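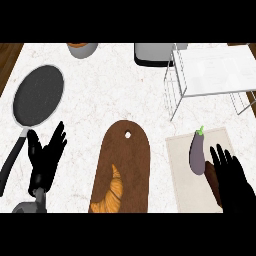 Lista de verificação de segurança: posto de bancada automatizado
Cozinha central Underus, linha de preparação
Integrador: Sorken
Revisão de janeiro, com comentários das equipas

Âmbito
Aplica-se ao posto de bancada com duas mãos robóticas, na fase de ensaio em simulação e no arranque na cozinha. Preenche-se antes de cada turno. Um item não conforme bloqueia o arranque até a chefia de turno assinar a libertação.
Estados: C (conforme), NC (não conforme), NA (não aplicável).

1. Zona de trabalho

1.1 Limites da zona marcados no chão e visíveis dos dois lados. C
Comentário: a fita do lado da copa descolou duas vezes. Passa a tinta na próxima paragem.

1.2 Passagem livre atrás do operador. NC
Comentário: os carros de tabuleiros continuam a ficar ali entre as 11h e as 12h. Antes, quem estava na bancada desviava-os com o pé e seguia. Agora o operador está no ecrã e só dá por eles quando se vira. Definir lugar fixo para os carros.

1.3 Botão de paragem ao alcance sem entrar na zona. C

1.4 Iluminação da bancada sem reflexos no tampo. C
Comentário: conferir outra vez depois da limpeza.

2. Disposição da bancada

2.1 Frigideira à esquerda, cabo fora do corredor de passagem. C
Comentário: na simulação o cabo fica para o lado esquerdo. Na cozinha, é desse lado que passa gente. Rodar a frigideira ou fechar o corredor enquanto o posto trabalha. Por decidir.

2.2 Tábua de corte assente e sem folga. C

2.3 Pastelaria e legumes crus em superfícies separadas. C
Comentário: croissant na tábua, beringela no pano. A equipa da pastelaria pede que a tábua deles não sirva para mais nada, mesmo em ensaio, para o hábito não passar para a cozinha.

2.4 Pano bem esticado. NC
Comentário: vincos ligeiros. Alisar antes de começar.

2.5 Suporte de arame estável, painel superior sem objetos. C
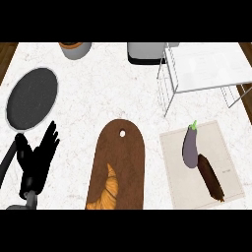
Comentário recebido na caixa da linha: trabalho nesta bancada desde que abriu e concordo com quase tudo o que está na lista, mas falta uma pergunta. Quem é que decide quando o robô está a fazer mal uma coisa que não é perigosa? Se a beringela vai para o sítio errado, não há alarme nenhum. Há uma pessoa a ver. Essa pessoa tem de poder parar sem preencher um papel a seguir, senão deixa passar. Ponham isso por escrito.

Seguimento: aceite. Acrescentado o item 4.3.

3. Mãos e braços

3.1 Dedos sem fissuras, folgas ou resíduos nas juntas. C
Comentário: a limpeza das juntas demora mais do que o previsto no manual. Contar esse tempo no turno de quem limpa, que até agora o fazia depois da hora.

3.2 Mãos abertas e vazias na posição de espera. C

3.3 Força de preensão no valor autorizado para alimentos. C

3.4 Nenhuma pessoa dentro da zona com os braços ativos. C
Comentário: a reposição de ingredientes continua a ser manual. Só se repõe com o posto parado. Houve quem repusesse em andamento para não perder o ritmo; a meta por turno foi revista em baixa nesta linha.

3.5 Produto de limpeza Tenside guardado fora da bancada. C

4. Pessoas e turnos

4.1 Operador com formação concluída e registada. NC
Comentário: seis pessoas formadas na linha, faltam as do turno da noite. Até lá, o posto não arranca à noite.

4.2 Rotação entre ecrã e preparação manual cumprida. C
Comentário: pedida pelas equipas. Estar um turno inteiro a olhar para o ecrã cansa de outra maneira, e quem deixa de cortar perde mão. A rotação fica durante as seis semanas de arranque e depois revê-se.

4.3 Operador informado de que pode parar o posto por qualquer motivo, sem justificação escrita. C
Comentário: item novo. As paragens contam-se no sistema, sem nome associado.

4.4 Funções afetadas pela mudança comunicadas por escrito. NC
Comentário: a folha afixada fala em «reafetação» e não diz para onde. Os recursos humanos entregam versão corrigida antes do arranque.

5. Registos

5.1 Ensaios em simulação arquivados. C
Comentário: quase 1550 ensaios guardados. Em 63 o operador interrompeu a tarefa. Rever esses primeiro, com quem os parou presente.

5.2 Contacto da assistência Magyar afixado junto ao quadro. C

5.3 Lista anterior disponível no posto. C

Resultado desta verificação
Arranque não autorizado. Pendentes: 1.2, 2.4, 4.1 e 4.4. O item 2.1 fica conforme para simulação e volta a ser avaliado na cozinha.
Comentários novos: caixa da linha ou diretamente à chefia de turno, até às 15h.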